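We use cookies to remember your settings and count visits. By continuing to use this site you agree to our cookie policy. Accept | Manage

Two-arm fish scooping demos keep going wrong at the handover, should I split the task?

Posted by Hiyori Sugiyama

I'm recording remote-control demonstrations on a two-arm setup. The task is to pick up a toy net, scoop toy fish out of a tray of water, and drop them in a bucket. I have 160 episodes so far. The trained policy reaches for the net fine, then hesitates over the tray and often closes on nothing. My wrist view looks like this when the arm is over the work:
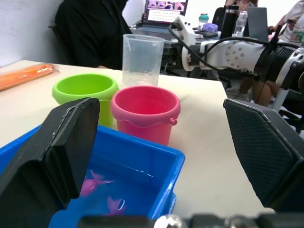

I don't know if the water is part of the problem. The reflections move whenever the table gets bumped, and from the wrist the tray wall shows thin white streaks in the water right beside the pink fish. Half of my demos are slow and careful and the other half are faster, from after I got used to the controls. Should I throw out the slow ones, or cut the task into shorter pieces?

Nadja Fankhauser

Don't throw anything out yet. Mixed speeds hurt, but mixed strategies hurt more. Watch twenty or so of your episodes and write down which arm does what. If the left sometimes steadies the tray and sometimes stays out of the way, the policy averages the two and you get hovering.

I'd do the dry version first — no water, no fish, only the net motion.
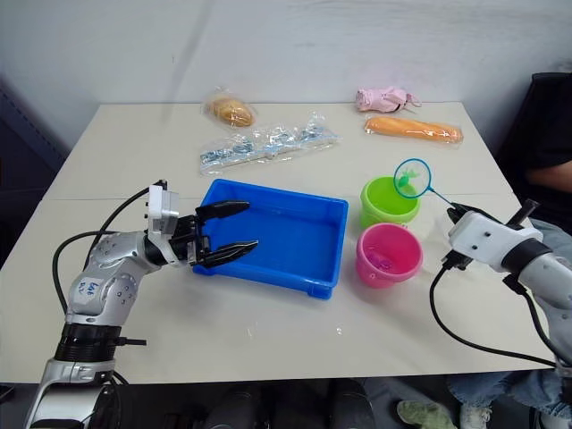
Pick one starting pose for each arm and return to it before every recording. Fix the grip on the net too. With the right gripper on the handle and the hoop leaning over the green bucket, you have a start you can copy every time, and the left can wait open at the tray. Record 40 of those, train, and see if the hesitation is still there. If it's gone, add the water back and then the fish. I would keep it as one task and not split it, unless your episodes run over 400 steps.

Also trim the dead time at the start. Mine had long pauses while I got my hands settled, and the policy learned to pause.

Dilon

more data. i had 329 on a cup task and it was still bad, fine at 922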